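The Table Stays, the Cloth Comes Off on Weeknights

I'd been told to come hungry, so of course I had eaten a sandwich in the car.
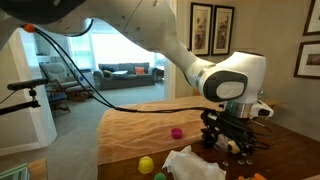
The woman I'd come to talk to sets tables. She does it for a living, part of the time, for a small rental outfit called Dollell that sends out linens and dishes for parties in people's homes. The rest of the time she does it because she can't stop herself. She asked me to leave her name out ("my sister reads this, and she'll say I owe her a tablecloth") and then talked for 90 minutes without a break, mostly about cloths, cups and the awful things people do to good wood.

We started with the wood. She's a dark table person, and she has opinions about people who hide a dark table completely.

"You paid for it, or your grandmother did," she said. "Let it show! I like a cloth that goes over part of the table and then quits. You get the color of the cloth and you get the red in the wood, and they make each other look better."

I asked whether that didn't look like somebody had given up halfway. She laughed at me.

"It looks like somebody lives there. A cloth that's been ironed to death and hangs the same on all four sides, that's a hotel. I want a few wrinkles. Soft ones, though. If it's a sharp fold from the package, I'm getting the spray bottle."

Her favorite color for cloths right now is peach going toward orange, and she told me she held out against it for years. Her mother had peach everything, down to the bathroom rug. Then a customer in Prernley wanted it for an April lunch and she put it on a dark table expecting to hate it.

"I stood there and thought, well, shoot. Mom was right."

The part I really wanted to hear about was the cups. I own a lot of beige dishes (please don't write to me) and she mixes colors like a kid with a new box of crayons. Magenta on peach, yellow on bare wood, green wherever green feels like going. I said I'd be too scared.

"Start small. One little pink cup, the hot kind of pink, on an orange cloth. They're neighbors, they get along. Yellow I like on the dark wood, where it can shout. And don't line them up. You put them down the way you'd put them down if you were talking to someone."

Does she buy sets? She does not. She had one once, 12 cups from Van Acker, all the same gray, and she gave them to her neighbor within a month. "I couldn't tell which one was mine. I drank everybody's coffee." Now she picks up odd cups one at a time and keeps them on a shelf by the stove, and when people come over they choose their own. The kids always go for the brightest. The grown-ups pretend they don't care and then get the same one every visit.

I asked what the job is like on a big day, and she rolled her eyes all the way back. Dollell has 3000 napkins in its storeroom, and she says she has personally refolded every one of them. The worst day she can remember was a birthday in a house where the table turned out to be a foot shorter than the customer had said. Fifty-three people were coming, and the long cloth went straight to the floor and then some.

"So I bunched it at one end and let it fall off the side. On purpose, see? Very relaxed. Three people asked me how I did it."

Which brought us to washing, where I got in trouble. I admitted that I throw everything in together on warm. She actually put her hand over her eyes. Her rules, as far as I could write them down: cold water, shake the cloth out while it's damp, hang it over a door, and skip the dryer unless you have company in an hour. For the wood she uses a barely damp rag and then a dry one. Somebody gave her a bottle of Altex polish years ago and it's still under the sink with the cap on.

"And rings?" I asked, thinking of my own poor table.

"Oh, I've got rings. Cups go on tables. If I worried about rings I'd have to quit drinking coffee, and then who'd want to be around me?"

On weeknights her cloth comes off and gets folded over the back of a chair, and dinner happens on the bare table. She says she has never once finished a plate of spaghetti without an accident.

I went home and dug out an orange cloth I'd forgotten I had. It has a gravy stain near one corner. I texted to ask her what to do about it and she wrote back, "Put a cup on it."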